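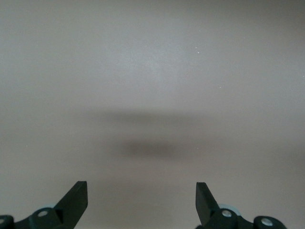 Let the office be a little slow

I have worked in three countries, and in all of them I was told that a good answer is a quick answer. I believed it for a long time. Now I would like to say a word for the slow reply.

When I came to Ullgate to work for Calimetti, I wrote every letter in English with a dictionary beside me. A short message to a supplier took me 32 minutes. I was ashamed of this. My colleagues wrote the same message while they were standing up to go to lunch. But after some months I noticed that my suppliers did not write back to ask what I had meant. I had been forced to decide what I wanted before I could find the words for it.

Today my English is better and my letters are worse. I answer before I have read to the end. In July I came home from two weeks' holiday and found 178 messages. I am sorry to say that most of them had been settled without me, and that several were people apologising for the message before.
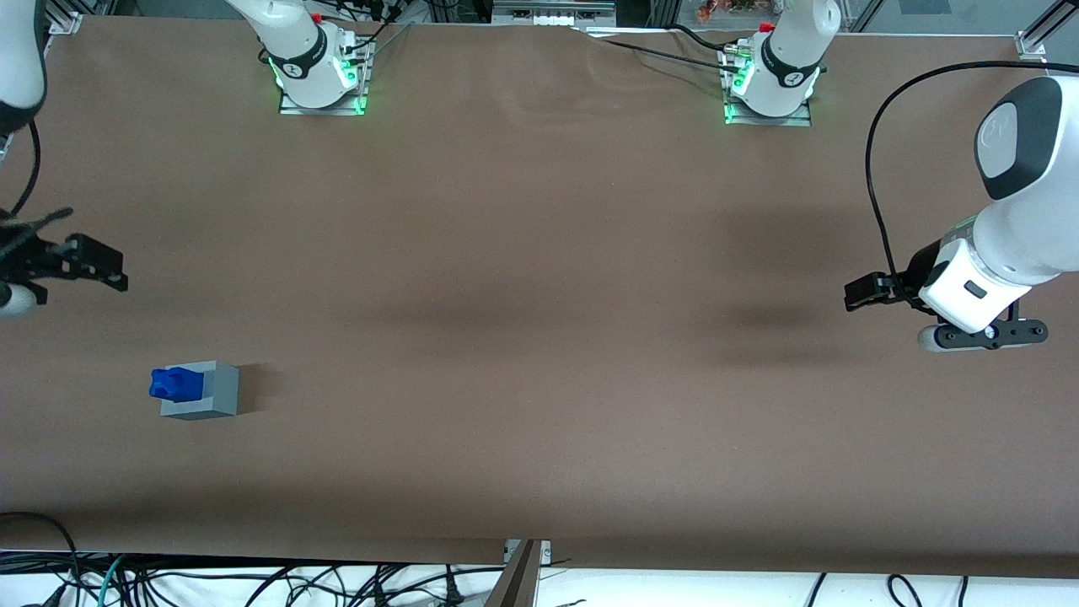
I do not wish to go back to paper. My father waited 6 weeks for a reply about his pension, and there was nothing noble in it. What I ask for is smaller. If a question is not urgent, let it stay until the afternoon. Let the person who asked it have time to find that he knows the answer already, as I have often found myself.

Some will say that customers do not wait. Perhaps a few do not. At Skallberg, where I worked later, we answered all ordinary letters at two fixed hours of the day, and we told people so. They grumbled in the first month. Then they began to write to us in time for the eleven o'clock reading, and they put everything into one letter.

A manager there once asked me why I kept a draft until the next morning. I told him that I wanted to see if I still agreed with it. He thought I was joking, but he let me keep it.

Related items
The trouble with the open door
Vashisht and the four-day week: a reply
Should we still shake hands?
Ullgate market: who is it for?
Letters to the editor, 4 Nov 2021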